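Beans, finally done right | February 25, 2022

So I promised a couple of you that I'd write up the pinto beans, and then I didn't, and then I made them three more times and kept changing things. I think I've settled down now. These are the beans I want to eat with a spoon, standing at the stove, before anybody else gets home.

The starting point was a recipe my friend Refugio Chávez wrote out for me on the back of a phone bill envelope. Her version has lard and a ham hock and is frankly wonderful, but I can't be eating that twice a week (I tried, for most of last May). Mine has olive oil, more onion than you'd think, and one dried chile that goes in whole and comes out whole. I also stopped soaking. I know, I know! My mother soaked, her mother soaked, and I soaked for years out of plain habit. Then one night I forgot, cooked them anyway, and the broth was darker and tasted so much more like beans that I never went back.

I buy mine from the Rosales stand at the Flanumdale market when they have them. They're this year's crop, or near enough, and they cook a good hour faster than the dusty bag I'd been dragging from apartment to apartment. If all you've got is the dusty bag, use it and start earlier.

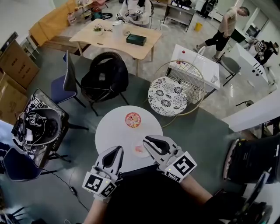
The other change was salt. I used to hold the salt until the end, the way every cookbook on my shelf says to, and I'd get a nice salty broth with bland little beans bobbing around in it. Now I salt at the beginning, a good heaped teaspoon for a pound, and the skins come out tender and the insides taste like something. I did one pot each way to be sure, and my husband picked the early-salt bowl without knowing which was which. He also asked why we were having two dinners of beans.

What goes in:

1 pound dried pinto beans, picked over and rinsed
2 big yellow onions, chopped
5 cloves garlic, smashed
3 tablespoons olive oil
1 dried ancho chile, stem off, seeds shaken out
1 bay leaf
1 heaped teaspoon salt, plus more later
water to cover by two inches

Heat the oil in your heaviest pot and cook the onions until they're properly golden. Don't rush this part, it takes me 30 minutes on medium-low and I usually do the dishes while I wait. Add the garlic and give it one more minute. Then everything else goes in. Bring it up to a real boil for ten minutes, turn it down until you see a lazy bubble every so often, and put the lid on crooked.

Start tasting after an hour and a half. Taste several, from different parts of the pot - one soft bean tells you nothing. Mine took two hours the last time and closer to three the time before. If the water drops below the beans, top it up with hot water from the kettle. When they're done, fish out the chile and the bay leaf, and mash a ladleful against the side of the pot to thicken things up. A squeeze of lime if you have one.

I've tried it in the oven too, at 200 Celsius, after a Spanish cookbook I was sure I was reading correctly. I wasn't. Too hot, scorched on top, and I was chiseling at that pot for two days. If you want to go the oven route, keep it down at 300 Fahrenheit and check on it. 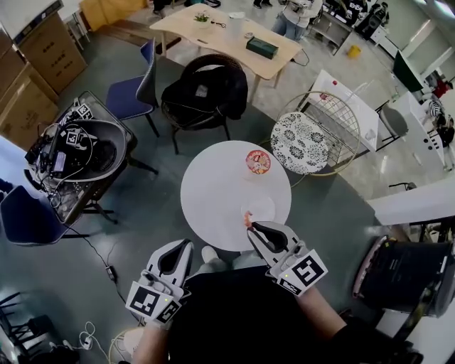

What to do with the leftovers

They're better on day two, so make the whole pound even if there's only one of you. I've had them on toast with a fried egg, stirred into rice, and thinned with stock for a soup that fooled my sister into thinking I'd worked hard. They freeze well in their broth, too. I do them in old yogurt tubs and never label them, so it's always a surprise whether I'm thawing beans or applesauce.

Our neighbor Fulgencio Serrano eats his cold with chopped raw onion and a lot of vinegar. I made a face when he told me, and then I had it for lunch for a week. Try it with red wine vinegar and let it sit a little while before you dig in.

Next up is cornbread, which I still can't get the way I want it. The last one was so dry we fed it to the soup. If you have a skillet version you swear by, please leave it in the comments, and tell me how much sugar (if any!) you put in. I can take it.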